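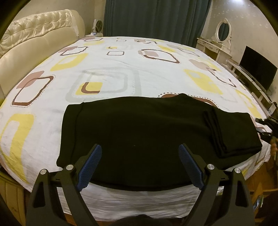 Home Council Meetings Agendas and Minutes Reports Contact

DEVLEY RESIDENCES ASSOCIATION
Household Services Working Group
Minutes of the meeting held in November, Teshome Room, 7:00 p.m.

Chair: Mogens Blöndal
Present: members for the north and south buildings, the housekeeping supervisor, the laundry supervisor, the finance officer, the tenants' representative
Regrets: member for the Jatus Street building

1. Call to order

The Chair called the meeting to order at 7:00 p.m. A quorum was present.

2. Approval of the agenda

The agenda was approved with one change. Item 6 (supply of bed linen) was deferred to the next meeting at the request of the finance officer.

3. Minutes of the previous meeting

The minutes were approved as circulated, subject to correction of the spelling of "Kikton" in item 4.

4. Automated help with household chores

4.1 The Chair introduced the written report on whether machines could at present take over any of the daily chores carried out in the residences. The report covered floor cleaning, dishwashing, bed making and the folding of residents' clothing.

4.2 Floors. The housekeeping supervisor reported that the floor cleaner supplied by Kikton had been used in the corridors of the south building for 12 weeks. It had worked well on long, clear stretches. It had stopped at door mats, chair legs and loose cables, and staff had been called to free it 60 times. She was satisfied that it saved labour in the corridors. She did not favour its use in bedrooms.

4.3 Clothing. The laundry supervisor spoke to the section on folding. The laundry handles almost 700 garments in a normal week. He advised that towels and pillowcases were the simplest items for any machine, being flat and of a known size. Clothing was much harder. A dark garment laid out on a bed shows very little of its own shape, and the hems, seams and layers are difficult to tell apart. Two grippers working together can take hold of cloth, but picking up one layer and leaving the one beneath it remains a weak point.

4.4 The member for the north building asked whether a machine could be expected to work on a resident's own bed, on soft bedding with a printed pattern, or whether a plain, hard table would be needed. The laundry supervisor replied that every supplier he had written to had asked for a table. The tenants' representative stated that most residents fold on the bed and would not welcome another piece of furniture.

4.5 Bed making. The working group agreed with the report that no product on offer was suitable. Fitted sheets were noted as a particular difficulty.

4.6 Dishwashing. Loading by machine was discussed briefly. The kitchens differ between buildings and no supplier would quote without a site visit.

4.7 Cost. The finance officer tabled a quote for the lease of a folding unit for the central laundry. The unit accepts towels, sheets and shirts only, and a member of staff must feed each item by hand. She could not show a saving at current volumes.

4.8 Residents' views. The tenants' representative reported that 98 households had returned the questionnaire. Many would accept a machine in the shared laundry. Few wished to have one in a bedroom, and several had asked who would pay for damaged clothing. The Chair asked that the question of liability be put to the insurer in writing.

MOVED by the member for the south building, seconded by the housekeeping supervisor:
That the corridor floor cleaner be retained until the end of the lease; that no folding or bed-making equipment be leased this year; and that the matter be brought back with the spring budget.
CARRIED. The member for the north building abstained.

5. Dryer repairs

The second dryer in the north building remains out of service. Parts are on order. Residents may use the south building laundry until 9:00 p.m. in the meantime.

7. Action items

Laundry supervisor: obtain a revised list of garments accepted by the folding unit.
Finance officer: write to the insurer regarding item 4.8.
Housekeeping supervisor: keep a log of stoppages by floor.

8. Adjournment

The meeting adjourned at 8:40 p.m.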